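Rultovora 시연 데이터 수집 과제 중간 보고 (7월분)

받는 분: Halima Mohammed 님
보내는 사람: Jornham 조작 학습팀, Eldana Belay

Halima 님, 안녕하세요! 지난번 통화에서 "표만 보내지 말고 어떻게 돌아가는지 좀 편하게 써 달라"고 하셔서 이번에는 정말 편하게 써 봅니다. 숫자는 중간중간 넣었고, 예산 이야기는 뒤쪽에 있어요.

이번 달에 한 일

제일 궁금해하실 것부터요. 7월에 학습용으로 넘긴 시연은 111개입니다. 녹화 자체는 더 많이 했는데, 검수에서 떨어진 것들은 이 숫자에 넣지 않았어요. 6월 보고 때 검수 전 개수를 적었다가 나중에 서로 헷갈렸던 기억이 있어서, 앞으로는 계속 통과분만 적겠습니다.

작업은 모두 나무 상판 작업대에서 하는 탁상 조작이고, 종류는 9가지로 늘었습니다. 새로 들어간 건 그릇을 옆으로 옮겨 놓기와 물건을 선반 쪽으로 넘겨 주기예요. 선반 쪽은 생각보다 까다롭습니다. 상판 가장자리에 프레임이 있어서 손목을 낮게 가져가면 손가락보다 하우징이 먼저 닿을 수 있거든요. 조종하는 사람은 손가락 끝만 보게 되니까 이걸 자꾸 잊어버려요(저도 그랬고요). 그래서 지금은 접근 높이를 먼저 맞추고 나서 옆으로 들어가는 순서로 통일했습니다.

손목 카메라 영상에는 손가락 두 개가 늘 크게 잡힙니다. 처음에는 화면을 너무 많이 가리는 게 아닌가 걱정했는데, 학습 쪽에서는 오히려 그대로 두자고 했어요. 손가락 사이 간격과 그 너머의 물체를 같이 볼 수 있어야 모델이 언제 닫을지를 배운다는 이유입니다. 다만 카메라 각도는 녹화를 시작할 때마다 똑같아야 해서, 매번 손가락을 벌린 상태로 확인용 장면을 하나 남기고 시작합니다.

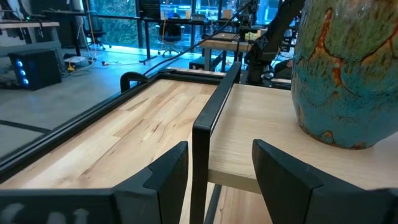

배경과 조명

배경 문제는 아직 고민 중입니다. 저희 공간이 넓고 한쪽이 유리창이라 팔이 어느 쪽을 향하느냐에 따라 배경이 완전히 달라져요. 창 쪽을 향하면 바깥 나무들이 보이고 바닥에 빛이 비치는데, 반대로 돌리면 천장 형광등 아래 작업대와 선반들이 보입니다. 처음에는 칸막이를 세울까도 했지만, 결국 안 세우기로 했어요. 나중에 Marier 현장에 가져갔을 때 배경이 깔끔할 리가 없으니까요! 대신 시연마다 팔의 방향을 꼬리표로 달아서, 한쪽 방향만 잔뜩 쌓이지 않게 보고 있습니다.

한 가지 더 말씀드리면, 사람이 뒤에서 일하고 있는 것도 그냥 둡니다. 녹화 때마다 다들 자리를 비우게 하면 하루에 할 수 있는 양이 너무 줄어들더라고요. 얼굴이 알아볼 수 있게 찍힌 구간은 검수 단계에서 흐리게 처리합니다.

청록색 도자기 화병은 학습 대상 물체가 아닙니다. 무늬가 복잡한 물체가 옆에 있을 때도 모델이 엉뚱한 데로 손을 뻗지 않는지 보려고 주변 물체로 두었어요. 목록에는 '배경 고정물'로 올라가 있으니 물체 목록과 대조하실 때 참고해 주세요.

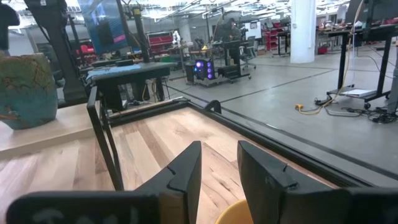 7월 수집 작업 중 손목 카메라 화면. 나무 상판 위의 그리퍼와 그 뒤로 보이는 작업 공간.

검수에서 떨어진 것들

이번 달에는 16개를 버렸습니다. 대부분은 시작 자세가 기준에서 벗어난 경우였고, 나머지는 팔과 카메라의 시간 기록이 어긋난 경우였어요. 시작 자세 쪽은 사람 실수라서 점검표를 고쳐 붙였습니다. 시간 기록 쪽은 아직 원인을 못 찾았어요. 저장 프로그램을 다시 켜면 괜찮아지는데 그게 해결은 아니죠. Ogunleye 쪽 기술 담당자에게 기록을 보내 두었고 답을 기다리고 있습니다.

아, 그리고 실패한 시연을 전부 버리는 건 아닙니다. 물체를 놓쳤다가 다시 잡은 것은 따로 표시해서 남겨요. 다시 잡는 동작이야말로 일부러 만들려면 어색해지는 부분이라, 자연스럽게 나온 건 하나하나가 아까워요.

예산과 인력

장비비는 계획 안에서 쓰고 있습니다. 조종을 맡은 사람은 여전히 2명이고, 솔직히 빠듯해요. 오래 조종하면 동작이 눈에 띄게 급해져서 중간에 꼭 교대를 시키는데, 한 명이 휴가를 가면 그게 안 됩니다. 다음 분기에 시간제로라도 한 명을 더 쓸 수 있을지 Halima 님 의견을 듣고 싶습니다. 손가락 끝 패드도 한 벌 더 사 두려고 하는데, 이건 기존 소모품 항목으로 처리할게요.

다음 달 계획

8월에는 작업 종류를 더 늘리지 않고 그릇 옮기기에 집중하려고 합니다. 같은 그릇이라도 놓인 자리와 방향을 훨씬 다양하게 바꿔 볼 거예요. 첫 학습 결과가 나오면 잘된 것만 고르지 않고 실패 영상까지 같이 보내 드리겠습니다. 선반 작업은 접근 순서를 바꾼 뒤의 데이터를 먼저 살펴보고 계속할지 정할게요.

인력 건만 다음 통화 전에 짧게라도 답을 주시면 일정 짜는 데 큰 도움이 됩니다. 오후 3시 이후에는 보통 녹화를 마치고 자리에 있으니 편하게 전화 주세요!

Eldana Belay 드림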